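Section 4: Getting your Vutine talking to the house

Right, the box is on the wall (if it isn't, go back to section 3, I'll wait). This is the bit most people ring me about, so I've written it out the long way. Silvia Kadlec went through the first version with a red pen and you have her to thank for the order of the steps making sense!

What you need: the Vutine water softener, plumbed in but switched off, one bag of Hovwood tablet salt, the little packet of test strips, and a jug.

1. Check that both bypass levers are pointing across the pipe. If one is across and one is along, you'll get hard water at the taps and spend a week blaming the softener.

2. Lift the lid and pour in two litres of tap water. Only do this the first time. After that it looks after its own water.

3. Tip in the salt, up to the moulded line and no further. I know it's tempting to fill it to the brim and forget it, but the tablets clump together when the cabinet is crammed (mine did, and I had to break them up with a broom handle).

4. Switch on at the wall. The display shows a row of dashes and then asks for your hardness number.

Note: don't guess the number. Dip a strip in a jug of cold water from the kitchen tap, shake it once, leave it for 15 seconds and hold it against the chart on the packet. If you're between two colours, go for the higher one.

5. Type the number in with the arrows and hold the middle button until it beeps. Ours is 9 on the strip, for what it's worth, and we're at the top of the hill.

6. Turn both levers along the pipe, slowly. You'll hear it fill. A bit of gurgling is fine, a steady hiss isn't, so close them again and look at the Zusent couplings underneath. Hand tight plus a quarter turn is plenty.

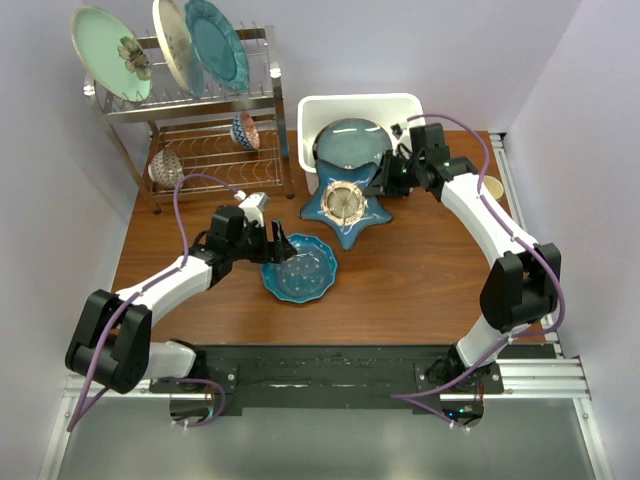

7. Run the kitchen cold tap until the water is clear. It may come out cloudy to begin with, which is only air, and if you stand a glass of it on the side it clears from the bottom up. Then do the hot tap. The hot one takes much longer to change over, as you've still got a whole cylinder of the old hard water to use up.

8. Test again with a fresh strip. You want the very first colour on the chart. If you don't get it, leave things alone overnight and try once more before you start fiddling.

CAUTION: if you've kept a separate hard water tap for drinking, label it now, while you remember which one it is. Baby formula should be made up from that one, and so should anything for someone on a low-salt diet.

CAUTION: never put table salt, rock salt or dishwasher salt in the cabinet. Dishwasher salt is too fine and turns to sludge in the bottom.

Setting the clean cycle

The softener rinses itself and it's best if that happens while you're asleep. Press the clock button, set the time, press again and pick an hour. I have mine on 2 in the morning. It runs for 80 minutes and you can't draw soft water while it's going, so avoid the hour when the early riser of the house wants a shower.

If you've got the older Skála valve (grey cap, no clock button) you'll need the dial on the back, and that's all in section 6.

Last thing, go easy on the washing powder from now on. I used my normal scoop the first time and had suds up the inside of the door. Half is a good place to start, and the same goes for shampoo.

Page updated 6th July. Salt top-ups are in the next section.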